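Tue 17 February
Rewashing down jackets, Cidham batch

The jackets came back from the wash house flat again, so today went to drying and loft. Most of what follows is for whoever picks up the bench tomorrow.

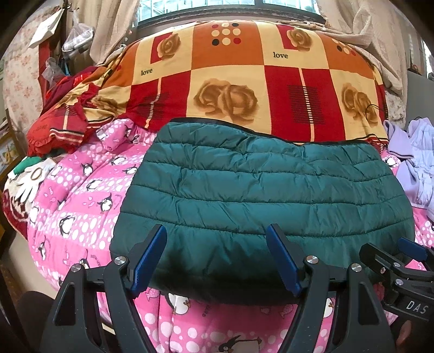 Loft readings

Used the acrylic tube and the light disc, same as in December. Fill from the Gruvero lot came up to 324 on the first pour, well under what the supplier sheet led me to expect. Stirred it with the dowel, let it settle, poured again. Second reading was a little better but I have not written it in the log, as I leaned on the table while the disc was going down. Will repeat.

The Keltico fill behaves differently. It clumps at the bottom of the tube and then opens up if you leave it alone. I suspect leftover detergent. Squeezed a handful in a jar of warm water and it foamed, so the rinse cycle is too short or the dose is too high. Probably the dose. The cap on the new bottle is bigger than the old one and people are still filling it to the top.

Drying

Dryer set to 40, low spin, tennis balls in. Ran the first load for two cycles and the collars were still damp inside. The body panels feel dry long before the collar and the hem do, and we keep getting caught by it. From now on check the collar first, by pinching it between finger and thumb and holding it a few seconds. If it feels cool it goes back in.

Tried one jacket on the rack overnight with no dryer at all. It smelled by morning. Not doing that again.

Leaks

Down is coming through on the Rivas shell, mostly along the stitching under the arm. Needle holes look large to me. Somebody must have used the heavy needle on a repair and not changed it back. I ran a bit of seam sealer on the inside of one row and left the row beside it alone, so we can compare after the next wash. Marked the treated row with a loop of white thread at the side seam – please don't pull it out.

Do not pluck the feathers that poke through. Pull them back in from the inside and rub the hole with a fingernail.

Odds and ends

The small scale drifts when the heater is on. Moved it to the shelf by the door and it held steady for the rest of the afternoon. The log pages from last week are out of order and I only fixed the first few.

Need more mesh bags. We have 4 left and two of those have bad zippers. Also out of the plain down wash, only the scented kind in the cupboard, and I would sooner wait than use it on test pieces.

To do

Repeat the Gruvero pour with the table clear.
Rinse the Keltico fill twice and test for foam again.
Change the needle on the machine and put a note on it.
Leave the Rivas shell on the hook for 8 hours before it goes back in the wash.
Ask Cidham which detergent they used the first time.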